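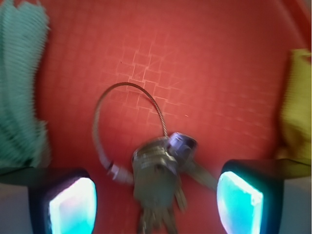 Keys on a steel cable loop over a red tray at the Kirkmont front desk.

Skundville — The Kirkmont community building will hand back lost keys from its front desk through the end of February, manager Mieke Verhoeven said. The desk now holds 169 sets, some of them left over from last summer.

Owners must describe their keys before they see them. A colored key head or an unusual ring helps, Verhoeven said — "silver key" does not.

Sets still unclaimed in March will go to locksmith Máté Szénási for scrap. The desk opens at 2 p.m.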